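Lura Opens Its Bread Table to the Neighborhood

June 23, 2020

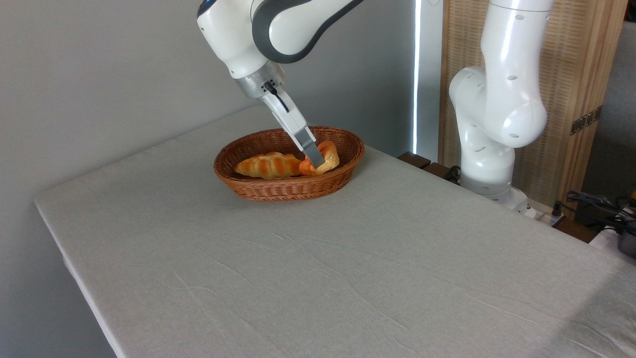
I've been baking for Lura since we were just a counter and one oven, so I'm pretty excited to share this one! Starting this month, we're putting out a bread table at our Clultent shop, with braided rolls, curled crescents and whatever else came out well that morning. It's all set out in wicker baskets on a plain cloth, the way I like it at home.

We tried it for a few mornings in May and sold around 480 rolls (I ran out of butter twice). Any 6 pieces get you a jar of Bermúdez apricot jam while we have them. Doors open at 7, and large orders need 3 days' notice, please. Call the shop or just stop in and ask for the bread table.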